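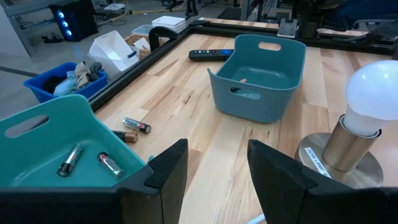 Dandadari Code (tabletop manipulation)

The Dandadari Code is a set of good-practice rules for tabletop robot work in which arms sort and move small household goods. It covers the layout of the work surface, the handling of loose batteries and the keeping of records. It takes its name from the Dandadari workshop, where the first draft was written, and is now kept up to date by the Sterkis Institute. Use of the code is voluntary.

We use cookies to improve your visit. By continuing to browse you accept our cookie policy. Accept | Manage settings

Background

The first draft grew out of a review of 318 recorded sessions, led by Dymphna Egan. The review found that most stoppages came from poor preparation of the table and few from faults in the arms. Mulcahy, a maker of grippers, and Fomeck, a testing house, later sent comments on the draft. A second edition was issued in January and runs to 12 clauses.

Work surface

The code asks for a flat table with a raised border, so that round objects which roll are kept within reach.
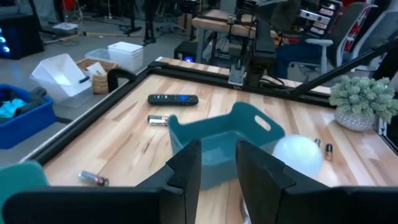

Clause 4 adds that the border should be fixed before the arms are powered, and that it should not be used as a handhold during a session. Boxes, baskets and spare items are to be kept off the table unless the task calls for them. Cables on the floor should be routed away from the place where the operator stands.

Loose batteries

Batteries receive a clause of their own. Old and new cells may be used as test objects, but cells that are swollen, leaking or dented must be withdrawn. Grip force is to be set at the lowest level that will hold the cell. Metal containers are not allowed, as they may join the two ends of a cell and cause heating. A battery dropped from above the border is to be checked by hand before it is used again. 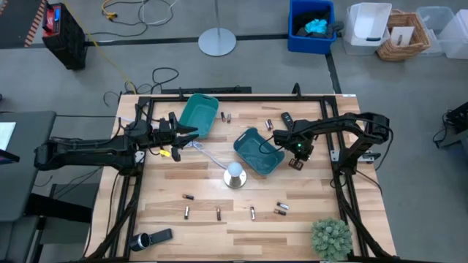
Who may reach over the border while a session is under way?
Only the named operator may do so, and only after both arms have been stopped and the stop has been entered in the log.

Records

Each session is logged with its start time, the list of objects and every stop. Logs are kept for up to 2,000 sessions per table, after which the oldest may be deleted. Fomeck's survey of the second edition drew on 756 such logs.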